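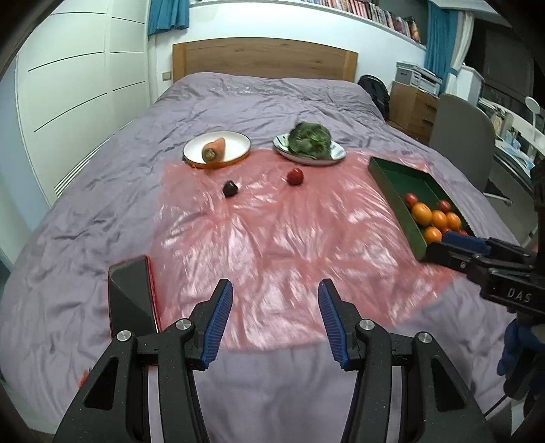
What's the one rule to write down before anyone picks up a gripper?
Same start, every take. Write the layout down, check it, then go. If the start drifts, you can't compare two takes later.

Slide 2 – who I am, quick. Working notes from the Sokenel handling guide, August version. Birger Midtbø wrote the first draft, I cut it to 4 pages. Complaints to me.

Round produce. Grip at the widest part, pads flat, stop squeezing when it holds. Don't chase a tight grip. Bruised fruit gets swapped and the swap gets loged.

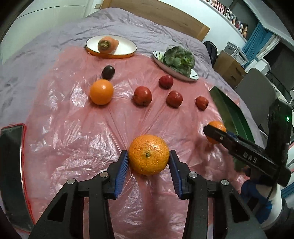 TWO-HANDED WORK
Both tools moving = both tools in the log. Old Grorkness template had one column, so people left the second hand out. Fixed now. Gloves on for the whole take. Say the Jirkon story here if time – skip if after 3:00.

Shiny sheets: keep them in the set. Glare is part of the job. Rule is you note the lights, on or off, thats all.
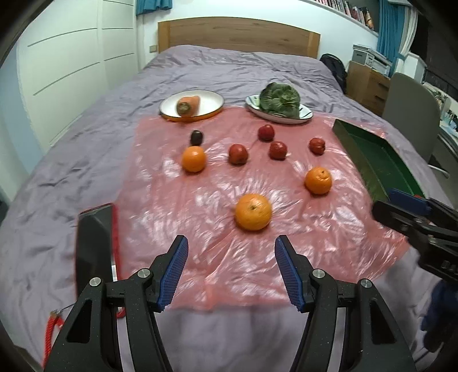 How many takes should one person do before a break?
Six, then put the tools down. Hands get sloppy before people notice, and sloppy takes cost more to review than they did to record.

Review numbers – 3267 takes checked, 600 sent back. Most for missing notes, not bad grips. Pause here. Let them read it.

Placing next. Lower, touch, open. No dropping from height, even into a tray. 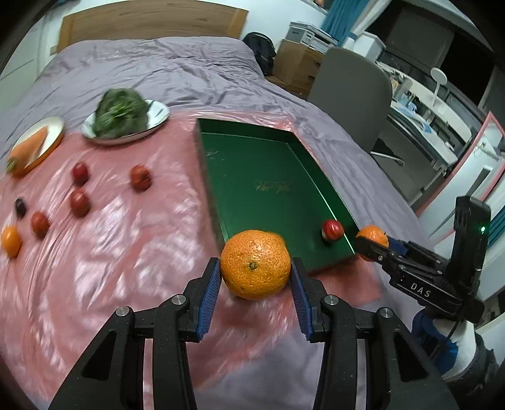 Tangerine at the near corner of the tray, orange at the right rim.

Kaczorowski form is the last slide, leave it up. Questions.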